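Re: [girneo-users] wrist view only, small parts, busy tabletop

On Sunday, March 20, 2022, a list member wrote:

> Hi all, we're trying to train a pick policy on Girneo with nothing but
> the wrist camera. Small parts, mostly pens and bits of pens. On a plain
> mat it's fine. On our patterned bench it grabs at the pattern, or it
> hovers over a part and never commits. We've collected 200 demos and I
> don't want to collect another 200 if the answer is something else.
>
> Did the Aridico people ever write up the finger-crop thing they talked
> about last July? And does it help with the hovering, or only with the
> false grabs?
>
> Also, do you mask the fingers out? The docs say to mask and the
> tutorial doesn't.

Oh I'm so glad somebody asked, because yes we did it, and no we never wrote it up properly (the draft is sitting in a folder and glares at me every Monday). Let me give you the short version, and then the parts that went badly, which are probably more use to you.

The last question first, it's the easy one: don't mask the fingers. I know the docs say to. That page was written for the older gripper and I've asked for it to be changed. When we masked them, the policy lost its best clue about where the grasp is going to happen. The fingertips sit in the same part of the picture every time the jaws are at a given opening, so they work like a pair of gun sights. Black them out and the network has to guess at that from the bench pattern, and then you get precisely the nonsense you're describing.

So, the finger crop. We call it Jurčo in the code, so if you see a jurčo branch in the repo (or "jurco" where somebody's keyboard gave up), that's it. You take the full wrist view and run it at low resolution, the way Girneo does already. Then you take a second, sharp crop centered on the point between the two fingertips, and you give that its own small encoder. The two get joined just before the action head. That's all! I kept waiting for it to need something cleverer.

We train it in two stages. Stage one is only "is there something between the jaws, yes or no," learned from the crop. Stage two is the normal imitation training with the crop encoder still allowed to move, but slowly. If you freeze it completely you get a policy that's very sure whether it's holding something and pretty bad at going and getting it.

Our bench is a gray-and-white marble pattern with dark veins all over, so I think we feel your pain. The parts are white-barreled markers, their caps, and an eraser that wandered in early and became a regular.

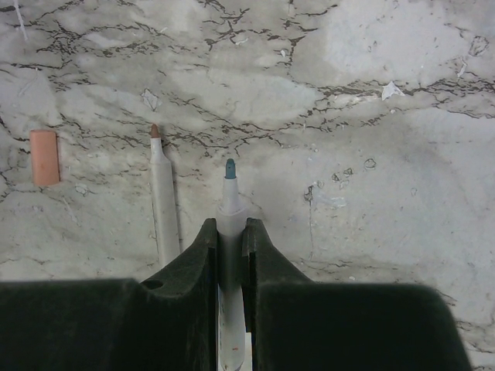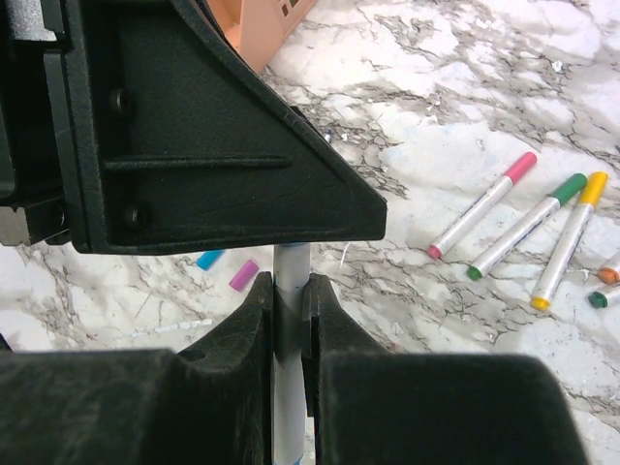
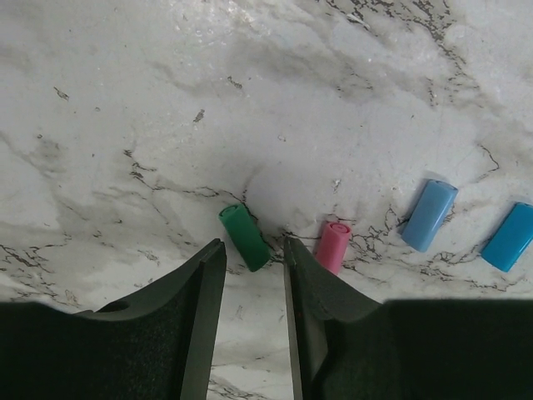 First two: marker between the fingers. Last one: four loose caps on the bench, the green and pink ones nearest the fingertips.

Odile Hartsock
Research engineer, Aridico manipulation group (Drillmont site)

OK, on to numbers, such as they are. We trained on 50 demos with the crop and on 200 demos without it, five seeds each, same bench, same operator. The 50-demo version with the crop came out level with the 200-demo plain one on markers. On caps it was clearly ahead. I want to be careful with that second part, though -- our cap demos are better than our marker demos, the operator had warmed up by then, and I haven't redone them in the other order. So please don't quote me on caps yet.

What I'd expect to carry over to your setup is the false grabs. With the plain policy, ours loved the veins. A dark line running between two paler patches must look an awful lot like the side of a white marker when you've squashed everything down to a thumbnail. White barrels on a mostly white surface don't help either. In the sharp crop there's a little sliver of shadow along the barrel, and I'm fairly convinced that's what it picks up on, but I haven't done the test where you light the bench flat from all sides and see if it falls over. If you have a light tent, you could beat me to it!

The hovering is a different story and I don't think the crop cures it. It got better for us, but the thing that really moved it was throwing out the demos where the operator paused above the part. People do that a lot with caps (I do it too, you line up, you take a breath, you close). The policy learns the breath. We cut every pause out of the demos before stage two and the hovering mostly went away. It'd be worth trying that on the 200 you've already got before collecting anything new -- an afternoon of trimming, and you'll know.

Things that bit us, in no special order:

* The crop center has to follow the jaw opening. We hard-coded it at first and everything was fine until somebody swapped the finger pads, and then we lost a week.

* Neighbors. If two markers lie side by side and you've got one of them, the other one shows up in the crop right next to the finger, and the yes/no head gets confused. You need held examples with a second part close by and held examples with a clear bench. We only had the clear bench kind to start with.

* Don't tidy up too much. Our early data was spotless and the policy went after the first scrap of paper it met. Now we leave the scraps where they are and it ignores them nicely.

* Glare. I have no fix for glare. We get a shiny patch on the bench and a cap lying in the middle of it is still a coin toss.

If you want to try it, pull the branch and set both the crop flag and the no-mask flag. Setting only the first one runs happily without complaining and gives you a crop full of black rectangles, ask me how I know. I'll fix that when I'm back in that file.

What gripper are you on, by the way? If your fingertips leave the view when the jaws are wide open you'll need to pad the crop, and I've got a few lines for that I can paste here.

Odile

girneo-users mailing list | List help: write to the list owner | © 2022 Girneo project | Back to top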